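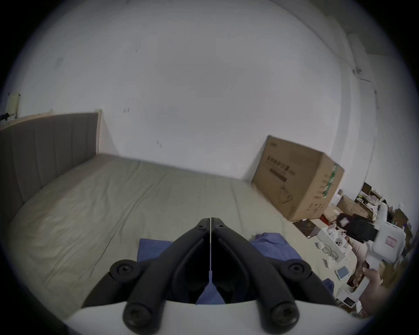
# Chapter 11: The Price of a Plain Shirt

Economics textbooks like to begin with wheat. Wheat is a fine crop, but few students have bought any lately, and fewer still have been talked into a second bushel because it came in a new color. We will begin with clothes.

Suppose a firm called Prarnell sells a plain cotton T-shirt for $11. Down the street, Esteves sells a shirt of the same cloth and the same cut for $2 more. If you believed Chapter 10, Esteves should have no customers by lunchtime. It has plenty. Some of them will tell you the Esteves shirt "hangs better," and they will say it with a straight face.

The model of perfect competition has no room for these people. It assumes that buyers see identical goods as identical, that they know every price in town, and that they would cross four lanes of traffic to save a nickel. You may have met someone like this. You probably didn't go shopping with them twice. 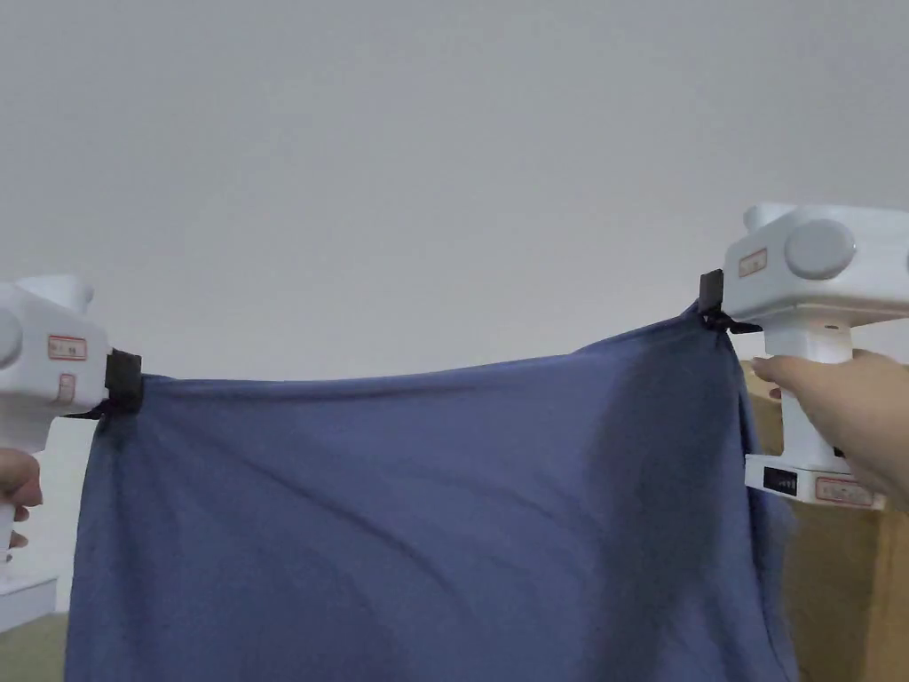

What the model leaves out is **product differentiation**, the business of making one thing seem unlike another. The difference can be real, such as a thicker thread or a seam that survives the dryer. It can also be a smaller logo, which for reasons we will take up in Section 11.4 usually costs more than a large one. To the seller, the effect is the same. A bit of difference buys a bit of freedom to set the price.

Only a bit, though. Let Esteves charge $40 and its loyal customers will discover that the Prarnell shirt hangs perfectly well.

Economists call this arrangement **monopolistic competition**, a name that manages to sound like a contradiction and a legal threat at once. It describes markets with many sellers, easy entry, and goods that are close cousins. Restaurants fit. So do hair salons, bed linens, and nearly everything in your closet.
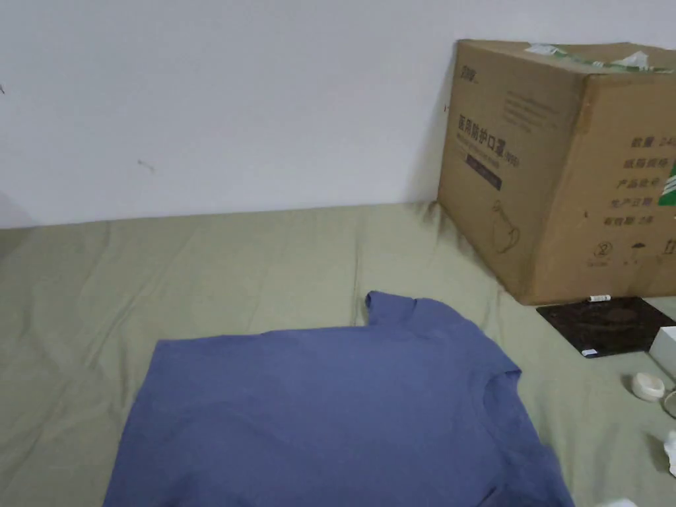 ## 11.1 The Town of Skindthorpe

Skindthorpe has 882 households and one clothing store, Flerum, which has been charging whatever it likes. In January a rival opens across the square. Flerum used to sell 1,000 shirts a year at its favorite price. At that same price it now sells fewer, and its demand curve has shifted to the left and grown flatter. The owner would describe the change in other terms.

Before reading on, sketch both curves on one set of axes. Label them now, while you still remember which is which.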